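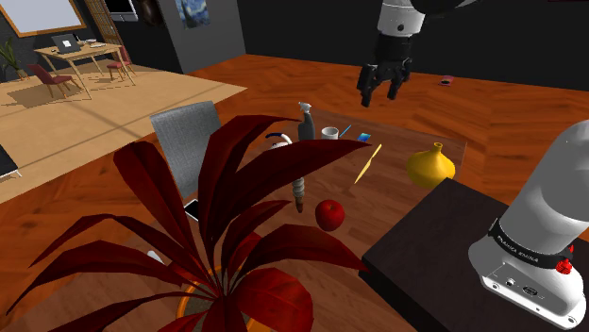 Hugo Delaunay wrote in to tell me I'd got the Flurna theme tune completely wrong, and that the version I hummed my way through last time was the one from the second series. The first series had the recorder on it, he says, and no drums at all. I went back and checked and he's right. I've had the wrong tune in my head since I was seven!

So I've spent most of May rewatching the thing, start to finish, and I have thoughts.

For anybody who missed it, Flurna was a teatime puppet show set in a town called Oltley, where it was always just about to rain. The puppets ran the post office. That was the whole idea. A letter would come in with a bad address on it, and Flurna (green hat, very cross) would have to work out who it was meant for before the mail cart left. Each episode ran 192 seconds without the titles, and I know that because the station squeezed it in between the cartoons and the news and it never, ever ran over.

What I'd forgotten is how slow it is. I mean that as a compliment. There's an episode where Flurna and old Mr. Khokhar sort a single sack of mail and talk about soup. He thinks it should have barley in it. She doesn't. The cart leaves, the credits roll, and I was glued to it, same as I was on my grandmother's rug with a bowl of cereal I wasn't supposed to have before dinner.

Then there's Plollard. If you watched it you already shuddered. Plollard lived in the undelivered mail cupboard and you only ever saw his sleeve — a long gray sleeve that came out and took a parcel and went back in. He never spoke in the first series. In the second they gave him a voice and a little song about string, and I remember being so let down. I wasn't scared anymore, and I'd liked being scared. My brother says the song is the best thing in it, but he also liked the clown on the Saturday show, so make of that what you will.

The second series has other problems. The sets got brighter, they brought in a dog, and somebody decided each story needed a lesson at the end. The drums turn up too (sorry again, Hugo). There are still good bits. The one with the upside-down stamp made me laugh out loud on Friday night, on my own, with a plate of toast on my knee.

I make it 70 episodes across the 2 series, but my box of tapes has gaps, and the one I most want is missing. It's the one where the rain finally comes. I can picture Flurna standing in the doorway with her hat off, and I'd love to know if that's how it goes or if I dreamed it. If you taped it, please write to me, even if the picture's terrible.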